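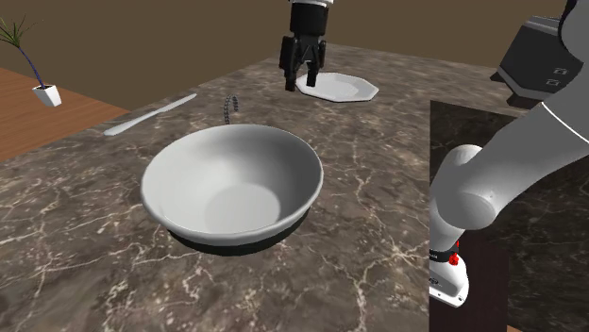 Prastska Publishing | Political Economy Desk, Cisavham

The Clillesov Letter
Printed newsletter on British public money, prices and policy
Six issues a year, by post
£70 for twelve months
Last updated 2022-08-09

Add to basket
Give as a gift
Ask us something first

Product details

The Clillesov Letter is a printed newsletter for people who read the news about the economy and come away suspecting they have been told very little. Each issue runs to 30 pages. It is edited by Ihor Kostiuk, who also writes most of it, and it takes one or two promises made by people in government, or by people who would like to be, and goes looking for the money.

We should say early on what we think of newsletters, given that we sell one. Most are a waste of paper. They frighten you on page one, flatter you on page two and try to sell you something on page three. A good many have been predicting the end of the currency for as long as we have been in the trade. We have read a lot of them. Some of the writing is rather good, and the currency is still there, buying less each year, which is a duller story and a harder one to put on an envelope.

So please read the rest of this page before you pay.

What you get

Six printed issues, posted flat in a card envelope
A main essay in every issue, with sources listed at the back
"Who Pays?", a regular column on where the cost of a policy ends up
"Said and Done", where an old promise is set beside what followed
A letters section, including the rude ones
Cha, our short email note, sent between issues when there is something to say

Cha has no timetable. Some months you will get three and some months none. We tried a weekly note and found ourselves filling it, and a reader in Wales wrote to say he could tell. He was right.

What you don't get

No share tips. No gold tips either, or silver, or anything else that comes in a padded envelope. We are often asked about gold, and the Letter has run a long piece on why people buy it when they stop trusting politicians, but we don't think a political newsletter ought to be telling strangers where to put their savings. If that is what you want, see a regulated adviser, and be a bit sceptical of them too.

No party line. Readers who come to us from one side tend to enjoy the first issue and cancel after the second, when their own people get the treatment. That seems to be the way of it.

No forecasts with a decimal point in them. Anyone who tells you that prices will be rising by some exact amount in three years' time is guessing, and the decimal point is there to make the guess look tidy. We do sometimes say which way we think things are going. In "Said and Done" we go back over our own words as well as other people's, and the March issue had a page and a half on an energy bills piece that we got badly wrong.

About the main essays

Recent subjects have been the cost of energy support and who is likely to be paying it back, why a tax threshold left alone for years is a tax rise that never has to be announced, and whether "levelling up" ever meant anything that could be measured. The last of these brought in more post than anything else we've printed. Half of it said we were too harsh. The other half said we had wasted a whole essay on a slogan.

The next issue deals with the contest to lead the governing party and what has been promised in the course of it. A leadership contest is an odd sort of auction. The bidders are using money that isn't theirs, the people in the room are a small part of the people who will settle the bill, and the figures are seldom added up until the hammer has come down. Ihor has been trying to add them up. He is not in a good mood about it.

Essays are written in plain words. Where a technical term can't be avoided – "gilt" and "fiscal rule" come up a lot – there is a short note in the margin. We don't assume you studied economics. We don't think studying it always helps.
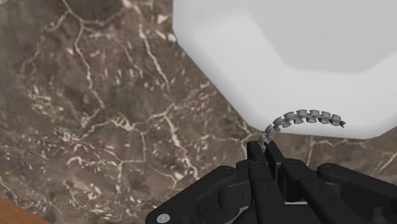 Are back issues included in the price?
Your subscription starts with the next issue to be printed, and back issues are sold separately while we have them. Once an issue has gone we don't reprint it.

Who it suits

People who vote and feel a bit foolish afterwards. People who have stopped shouting at the radio and would like something longer to shout at. Teachers of politics seem to find it useful in class, and a few local councillors take it, though they tend to ask for it to be sent to their home address.

It does not suit anyone in a hurry. Two months between issues is a long time in politics, and a piece can be overtaken while it sits at the printer. We accept that. If a thing stops mattering in eight weeks then there's a fair chance it never mattered much.

It probably won't suit you if you already have a reading pile you feel guilty about. Ask yourself whether you would read another 30 pages every other month. If the answer is no, keep your money.

Reader comments

"Gloomy but fair. My husband says just gloomy."

"I disagree with nearly all of it and have renewed twice."

"Too much about pensions."

"The margin notes are the best bit. I'd pay for those on their own, though less."

We haven't put star ratings on this page. We have seen how other firms come by theirs.

Specification

Title: The Clillesov Letter
Publisher: Prastska Publishing
Format: A4, stapled, black ink on cream paper
Pages: 30 per issue
Frequency: every two months
Item code: CL 688
Delivery: UK addresses included, overseas postage added at checkout
Digital edition: none, apart from Cha

Cancelling and refunds

You can cancel at any point by email, by post or by ringing the office. We refund the issues you haven't been sent. There is no form asking you why, and you won't be passed to anyone whose job is to change your mind.

Subscriptions do not renew by themselves. We write to you before the last issue and ask. This loses us some readers every year, and we have been told more than once by people who sell software for this sort of thing that we are daft. Perhaps so, but we spend a good part of each issue complaining about charges that creep up on people while they aren't looking, and it would be hard to keep a straight face.

Price held until the end of the year. After that it depends on paper and stamps, and we've already told you what we think of forecasts.

Related items

Back issues of the Letter (single copies)
Slipcase, holds two years
Gift card, blank inside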